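**Budgeting for a small two-arm setup – what am I forgetting?**

Posted 8/27/19

We're a small shop in Kotstead and I've got $2988 left for add-ons before June. The arms are picked out already (Bridell, used). What else should I be setting money aside for?

**Answer 1**

Cables. Whatever you think you need, double it.

**Answer 2**

Welcome, and congratulations on the arms! I'd hold back $911 for spare fingers and screws, and I'd ask Lumitis for a quote on those before you go anywhere else – they've been very patient with me over the years. Shipping ran me $34 a box.
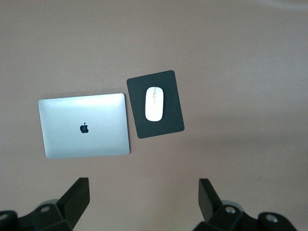 Table space is the other thing I'd plan for, and I wish I'd bought a bigger top the first time. Think about what is going to live on it every day. A closed laptop with a mouse pad right beside it takes up a fair bit of room, and you still want bare table in front of the grippers. My Lloyd bench is 30 inches deep and I'd go deeper if I were buying again.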